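Progress report to Nedenlow
Project: Junidmont household goods sorting, Badville site
Prepared by: Gaspard Baudry
Date: 28 June 2019

1. Status

Work in this period covered the sorting stage for soft furnishings and small household items. The item list now has 62 entries, up from 48 at the last report. The 14 additions are mostly cushions, pillows and printed cloths, the group the previous report marked as thin.

Two of the nine item groups remain incomplete: kitchen linen and lidded boxes. Orders for both were placed through Aidoo and delivery is expected in July.

2. Layout of the work surface

The layout was revised once. Large soft items are now placed at the rear, against the back wall, and open containers stand nearer the center left. Under the earlier layout a full-size pillow took up most of the usable area, and smaller items had to be stacked on it. The current arrangement leaves the containers within reach and keeps the pillow upright enough for its pattern to be read.
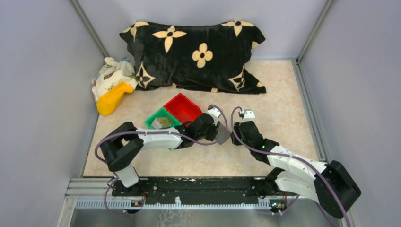 Figure 1. Revised layout: black pillow with cream flowers at the rear, printed cloth in the left corner, two open containers at center left.

Patterned fabric was chosen on purpose. Plain cushions were sorted with few errors in the first round, while printed cloths were often entered under the wrong group. The item sheet has been changed to record base color and print color separately – a black pillow with cream motifs is no longer entered as "mixed."

3. Problems

Crumpled cloths are still slow to classify. A folded cloth can be matched to its entry by size, a crumpled one only by its print. We tested a rule that every cloth be laid flat before sorting and dropped it, as it added a step without reducing errors.

Container labels came loose on several boxes and have been replaced with tie-on tags.

4. Next period

Complete the two open groups, repeat the cloth entries with the new sheet, and return the surplus cushions to the Badville store. No change to the budget is requested. The revised item list will be sent separately once the Aidoo delivery has been checked in.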